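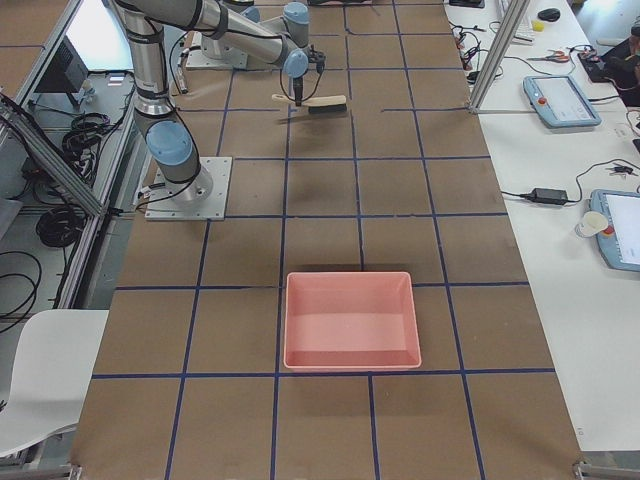

What is a quadrat for?
It marks off a small area of known size, so that plants inside it can be recorded and compared with plants in other areas of the same size.

Counting every plant in a field takes too long. At Endley Meadow we will use 20 quadrats and estimate the rest. Positions come from a random number table. Do not throw the frame, and do not move it to a patch that looks more interesting. 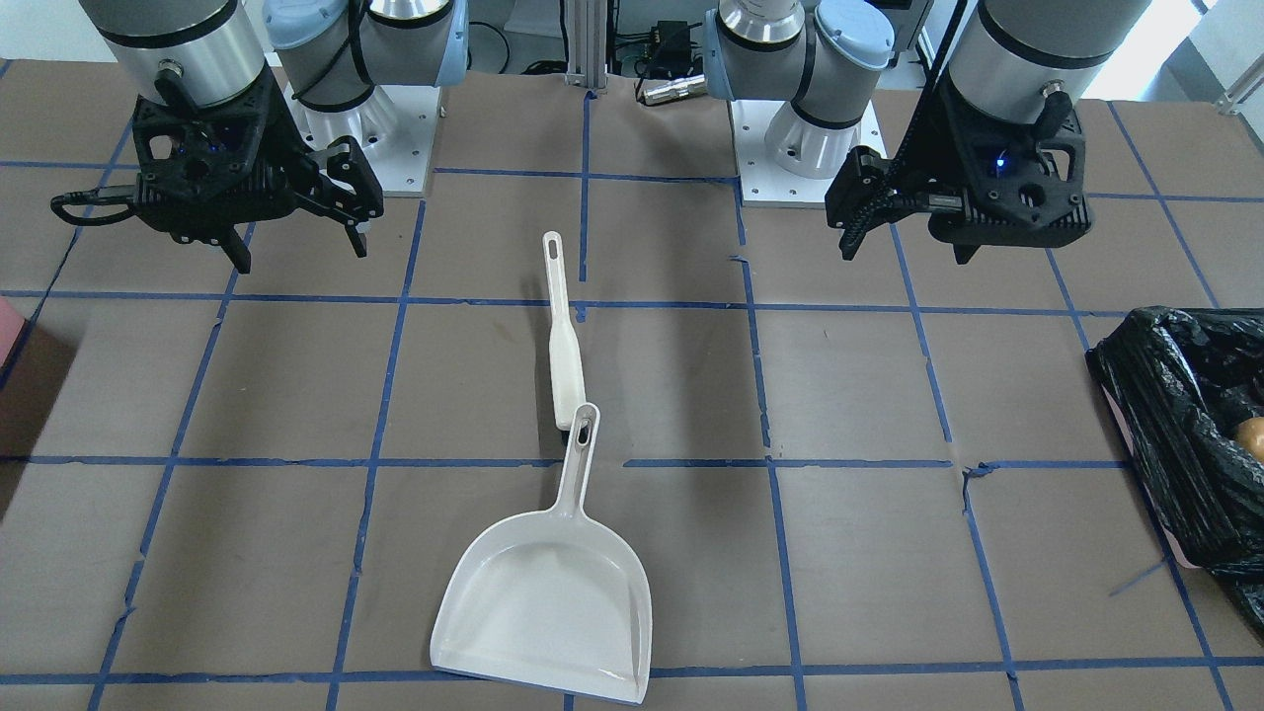

Percent cover is harder to judge than a count, and two people will often disagree. Divide the quadrat into equal squares and score each one separately. The grid of blue tape on brown paper shows the idea: the dustpan and brush lie over certain squares, and you would score only those. For our work the frame has 100 squares, so each square is worth one percent. Work in groups of 4 and agree on a score before writing it down. 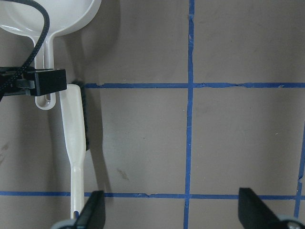 Plants that overlap are scored separately, which means total cover can come to more than 100 percent. Bare ground gets its own column. Last November several Anside sheets left it blank, and the totals could not be used. Write a zero if there is none.

Reading for next time: the chapter on transects.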